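Wadham Repertory Film Society - Programming Meeting

5 February 2019

4 min read

Present: Ekua Tsikata (chair), Recep Dağdelen, Sena Agbeko, Efua Nartey (minutes). Apologies from Isamu Sekiguchi, who had the projector key.

1. Last minutes. Approved after Recep asked that "shouting" be changed to "discussion." Changed.

2. The Vainio double bill. 64 tickets sold, 10 of them to people who thought it was a concert. Four stayed for the second feature and one has since joined. Takings came to $422, less the print rental, leaving a sum the chair asked me to describe as "positive."

3. Fall season. Sena proposed three Italian westerns, uncut and subtitled. Recep proposed the same three, dubbed, on the grounds that half the cast was dubbed in every version anyway. This took 25 minutes. Vote tied. Ekua broke it in favor of subtitles and Recep asked that his sigh be recorded.

4. Branau print. The archive at Branau will lend us its 35mm of The Lamplighter's Widow for one night in September. It is missing most of reel four. Sena has seen it and feels the plot benefits.

5. Sound. Dimix quoted $1,796 to replace the left speaker stack. Agreed to get a second quote, and until then to seat the regulars on the right.
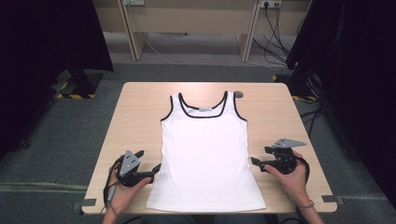

6. Intermission. Fifteen minutes stays. Recep wants ten. See item 1 for the preferred term for what followed.

7. Any other business. Isamu to return the key. Ekua will write the program notes herself this time - last year's gave away two murders.

Closed at 9:40 p.m.

Comments (3)

marquee_moth: Dubbed or nothing. Recep was robbed.

Isamu S.: Key is in my other coat. Will drop it off Thursday.

J. from row F: I sit on the left and I like the speaker the way it is.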